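Mocanu travel vise review -- seven months of tying on the road

29 Dec 2019

I've been meaning to write up the Mocanu travel vise since May, when I bought it the week before our club trip to Clostport, and a couple of you have emailed to ask if I still like it. Short version: yes, mostly, and I've stopped packing my big one.

A little background for anyone new to the blog. I tie mostly wet flies and small tubes for steelhead, plus a lot of plain old nymphs for the trout water closer to home. I'm not a fast tier and I'm not a pretty one either. What I want from a vise is that it grabs the hook and doesn't let go, and for years I got that from a heavy pedestal model that weighs about as much as a cast-iron skillet. Great at home, miserable in a duffel bag!

The Mocanu breaks down into 3 pieces (stem, head, clamp) and rolls up in a canvas wrap. You get a spare O-ring and a hex key that I lost by the second day. Shirley Ackroyd had a spare in her tackle bag, thank goodness, and I've since taped one to the inside of the wrap. I would suggest you do the same before you go anywhere.

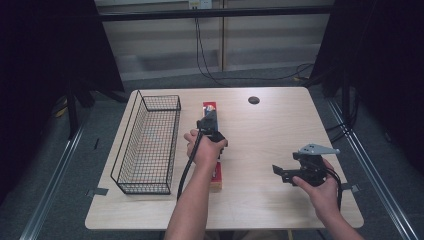 The jaws

Okay, the good stuff first. The jaws hold beautifully from a size 2 salmon iron down to about a 14. I've pulled hard on deer hair with the hook clamped by the bend and it never budged. Below a 14 things get fussy. The jaw tips are blunter than I'd like, so on a little midge hook you lose half the shank before you've even started your thread. Desta Mamo ties tiny stuff all winter and handed it back to me after one fly with a look I won't soon forget.

Adjusting it is a thumbwheel behind the head and then a cam lever. Set the wheel for your hook wire, flip the lever, done. If you change hook sizes a lot you'll be turning that wheel a lot, and it's stiff when it's new. Mine loosened up after maybe a month, and a drop of reel oil helped.

Rotation

It's a true rotary, or so it says on the card. You can spin a hook all the way around and wrap tinsel with it, and I do, but there's a wobble on anything long. For ribbing a wet fly body it's fine. I wouldn't want to tie a big articulated streamer on it. The tension screw is on the underside where you can't see it, so you end up feeling around for it with a finger while your other hand hangs on to the bobbin.

The clamp

My one real gripe. The clamp opens to 2 inches, which sounds like plenty until you meet the picnic tables at Darside. Those planks are thick and there's a brace running underneath, and I spent a good twenty minutes walking around the thing looking for a spot that would take it. Ended up tying on the tailgate instead -- not comfortable, but the fish ate the flies.
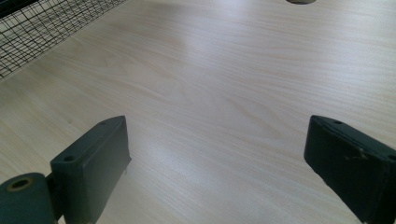 At Clostport I had better luck with the clamp, and we got in two long evenings of tying after dinner while the rain came down. The pads are rubber and they didn't leave a mark on the furniture, even after I cranked it down harder than I should have. One thing about tying indoors, though: watch where your light is coming from. A pale wood tabletop with daylight bouncing off it in a big bright band is murder on the eyes when you're trying to find the end of a piece of gray thread. I lay a dark green dish towel under the vise now and it makes a world of difference. Mahlet Lencho uses a sheet of construction paper, same idea, and you can throw it out when it's covered in head cement.

How it compares

The only other travel vise I've used for any length of time is the Plilgate, which Sosina Gebreyes loaned me for a weekend. The Plilgate has finer jaws and is nicer on small hooks, no question. It's also heavier, it doesn't rotate, and the lever snapped my knuckles twice. If all you tie is trout flies in 16 and under, get that one. If you swing flies for bigger fish, get the Mocanu.

Would I pay full price again? I gave $50 for mine on sale and I'd call that a bargain. At the regular price I'd probably grumble for a day and then buy it anyway. Lemlem Alemneh asked if it would do as somebody's only vise and I said sure, as long as you've got a table it fits!

I'll put up the pattern for that purple tailgate fly next, once I've tied one that's fit to be seen.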